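## 4. Looking after the tabletop

Most care guides for wooden tables promise more than they can deliver. We have sold the Trollside long enough to be wary of sprays that "feed" the wood and cloths that "lock in" a shine. Wood doesn't eat. What follows is the short routine we still trust after trying most of the others.

### 4.1 Before first use

1. Clear the top completely and wipe it with a dry cotton cloth, working along the grain.
2. Look across the surface at a low angle with a lamp or window behind it. Dull spots are usually packing dust. Wipe them again before deciding they are damage.
3. Leave the table in the room where it will be used for 2 days before you tighten the leg bolts for good (see section 3). Finger-tight is fine until then.
4. Check the color in daylight.

**Note:** Darker patches and warmer, more orange areas on the same top are normal. We get more letters about this than about anything else, and a good many of them ask for a replacement board. A replacement will have patches of its own, in other places.

You may have read that sunlight evens out the color within a season. We doubt it. Sunlight changes wood, certainly, but it changes the part it falls on, and a fruit bowl left in one spot from May to August will leave its outline behind. If the table stands by a window, move whatever is on it now and then.

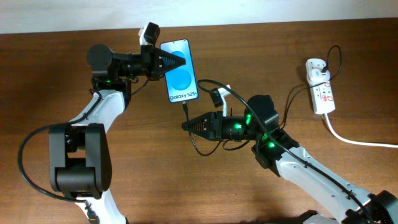 The same goes for turning the table end for end, a tip that appears on a lot of packing slips (ours included, until Randi Forsberg rewrote them). It does no harm if you have the room and a second person to lift. Don't expect it to undo marks that are already there.

### 4.2 Everyday cleaning

1. Brush off crumbs and grit first. Grit under a cloth does the scratching that people blame on the cloth.
2. Wring out a cloth in plain lukewarm water until it no longer drips.
3. Wipe with the grain, from one end of the top to the other.
4. Dry straight away with a second cloth.

For grease, add a drop of mild dish soap to the water and go over the area again with clean water afterward. Anything stronger is seldom worth the risk.

**Caution:** Do not use steam cleaners, scouring pads, or melamine sponges. The sponges are sold as gentle, but they are a very fine abrasive and will leave a pale track in the finish.

### 4.3 Oil, wax, and other cures

The Trollside leaves us with a sealed finish. Oil sits on top of it, stays tacky, and collects dust. If the top looks tired, clean it properly as in 4.2 before you buy anything.

If you still want to wax:

1. Test on the underside, near a leg.
2. Wait 9 hours. Run a finger over the patch. If it drags, stop there.
3. Use a thin coat of clear Lindgren paste wax, or any plain wax without silicone.
4. Buff with a dry cloth until nothing comes off on it.

We have not found that a second coat does anything the first one didn't.

### 4.4 Heat and heavy things

Use a trivet under anything straight from the stove or oven. The finish is rated to 50 °C, and a full teapot passes that easily – the word "heat-resistant" on the old hang tag was optimistic and has been dropped.

- Put felt under anything heavy that stays in one place.
- Lift objects to move them. Sliding marks run across the grain and show from every side.
- Rubber feet can stain the finish over time, including the kinds sold as non-marking. Check beneath them when you clean.

### 4.5 Touch-up kit

Order the repair stick as part 779 from Nundov, or ask the Remo store where you bought the table. Shade names on wax sticks mean very little from one maker to the next, so compare the stick with the table itself and pick the lighter one if you are between two. Fill, level with the plastic scraper, and stop. A filled scratch will still show in low light.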